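Right, it's the middle of December and I have finally started packing boxes for the Totelwood swap. I've been looking forward to this since May and I am going to post far too much about it. Thread!

For anyone new: Totelwood is a parcel swap. You get matched with a stranger, you fill a box with nice small things, they fill one for you. No big spending, no themes unless you both want one. I did my first last year and loved it so much I signed up for 4 boxes this time. FOUR.

My rule is soft things first. Scarves, socks, any bit of cloth you were going to send anyway. It makes a lovely nest for everything else and you hardly need to buy any padding. I used to get through so much bubble wrap!

I pack at the desk in the back bedroom. The kitchen table is bigger, but the desk has a plain wall behind it and good light, and I can leave everything out overnight without having to clear up for breakfast (bliss). 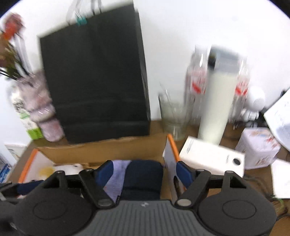

Navy and lavender together. Love this pair!

I don't think I'd have put those two colours side by side if I hadn't been rummaging through my cloth drawer. Now I want a whole blanket in them.

Someone asked whether you fold or roll. Fold if it's thin, roll if it's thick, and if it's something slippery just bunch it up and let it find its own shape. It'll come out creased either way. Creases are fine! People own irons!

Flat things go up against the side of the box, standing on their edge. Took me ages to work that out. I used to lay them all at the bottom and then wonder why there was no room left.

Oh, and keep your boxes! Every box that comes into this house gets looked over for a second life. Plain brown is good, but a printed one makes me so happy. If it had fruit or veg on it once, it's going to a swap partner. Mine got her last parcel in a biscuit carton and sent me 73 heart emojis.
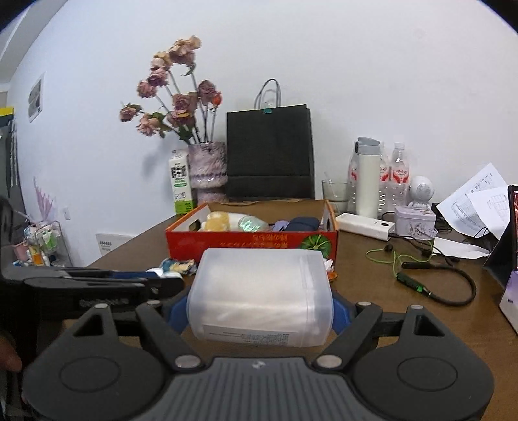
Small wrapped bits go in last, down the gaps. Sweets are perfect for this. I like to tuck them right into the corners so they turn up when the other person thinks they've emptied the whole thing.

If you're sending anything fiddly (buttons, beads, hair clips) put it in a little lidded tub. Frosted ones are my favourite, you get a hint of what's inside and still have the fun of opening it.

And the flowers at the back are staying with me, before anyone asks! I've had three messages about dried roses this week already. Pink ones go so soft and papery. I keep moving them from room to room.

Posting tip: Skitley will take a parcel up to 2,000 grams on the cheap rate. I try to stop at 1,000 so I've got room for a letter and a last-minute jar of something. I have never once managed it.

Lirnance on the high street has brown tape back in, the paper kind that tears by hand. I bought more than I'm going to admit to on here.

Two boxes to go. If you're in the swap too, show me what you've got so far, I want to see everyone's half-packed mess. Kettle's on and I'm off to find the scissors again.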